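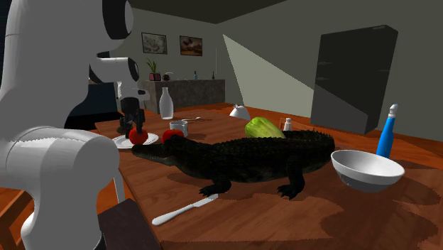 I moved to Clondunura for the rent and stayed for the tomatoes. My first August there, the lady at the corner stall sold me a bag of them still warm from her yard, and I ate most of it on the walk home (my shirt never recovered). Before that I was a supermarket person. I'd bring one home, put it on a round white plate, one red tomato all by itself, and wonder why it tasted like the fridge. Now I've got eleven plants on a balcony built for two chairs, and I talk about them at parties!

The town takes this stuff seriously. The summer fair drew 3,000 people last year, and the growers' club over in Zirembridge logged 1,777 seed swaps, mostly of an ugly, ribbed, wonderful variety called Breathnach. I came home with six packets and no space.
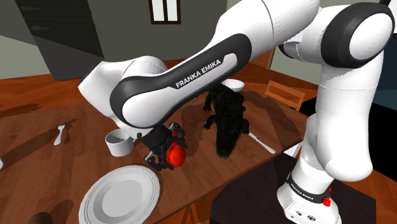

So should you keep tomatoes in the fridge? Leave them on the counter until they're fully ripe, then chill them only if you can't eat them in a day or two, and let them warm up before you slice.

My own rarely last that long. I had the last of the Breathnachs on toast this morning, with too much salt, standing up.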